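Visit to the Wotum lab, Plelska
Monday, June 29, 2020

I signed up for this visit back in the winter, and by the time the date came the group had been cut down to six people plus our guide. We met at the side entrance on the parking lot, signed a sheet, and were taken up to the second floor in two trips because of the elevator rules. Wotum has the whole floor. Half of it is offices, and the other half is one long room divided by shelving.

Our guide was Đức Hà, who works on the project they call Kubo. He kept the introduction short. Kubo is a method for teaching a robot arm to handle household things from a small number of demonstrations. A person drives the arm by hand controls, the arm's movements and the camera views are recorded together, and a model is trained to produce the same kind of movement from the camera views alone. None of that is new, he said, and other labs have been doing it for years. What his group is testing is how the demonstrations should be chosen.

The usual practice is to put an object down, record a good clean pickup, put it down somewhere else, and record another. The Kubo people do this for only part of their set. For the rest, the operator makes a mistake on purpose, such as coming in too high or off to one side, and then corrects it. The mistake itself is left out of the training and the correction is kept. The idea is that a model which has only seen clean pickups has no information about what to do once it drifts, and it always drifts a little.

They compared the two approaches with the same total number of demonstrations, 300 in each set. In the mixed set, 200 were clean and the rest were corrections. Both models were then tried on the same table layouts, including some with objects that were in neither set. Đức Hà showed us the results on a wall screen. On simple layouts there was hardly any gap between the two. On crowded layouts the mixed model came out clearly ahead, and most of the difference was in second attempts. The clean model would miss and then close its fingers on nothing again and again in the same place. The mixed model tended to back off and come in from a different angle.

One person in our group asked whether the comparison was fair, given that corrections take longer to record. He said it was a reasonable complaint. A correction can take up to 2 times as long as a clean pickup, so counting demonstrations favors the mixed set. They plan to repeat the comparison with equal recording hours in September. I would like to see those numbers before deciding what I think of it.

After the talk we went around the shelving to the work area. There is tape on the floor and visitors stay behind it. The operator sits off to the side with the controls and does not talk while recording. We were asked to keep quiet as well, mostly so we would not distract her.

The items on and beside the table are ordinary kitchen things, and they are meant to be awkward in different ways. Bottles roll. Flat plates give the fingers very little to get hold of. Small food items are the hardest, according to Đức Hà, and the results for them are poor with either method.
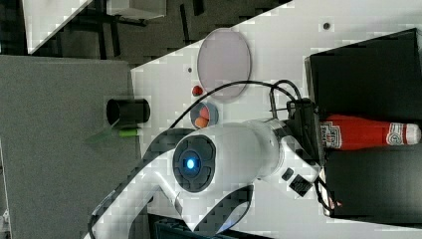

The layouts come from a program named Vilia, which prints a plan for each session. Before they had it, people set things out by habit and the same few arrangements kept coming back. He thinks some of their early results were too good for exactly that reason, and they have thrown those recordings out.

I asked about cable wear, which is what I deal with at my own job. They replace cables on a fixed schedule and check the connectors every morning. Another visitor asked about speed. The arm runs well below its limit during recording, and they have not tried to raise it, as the operators get less accurate.

The visit took a little under two hours. There is no cafe in the building, but there is a bakery across the street that was open when we left. Parking is free in the back lot if you give your plate number at the desk. Visits have to be requested by email, and the groups will stay at six people for now.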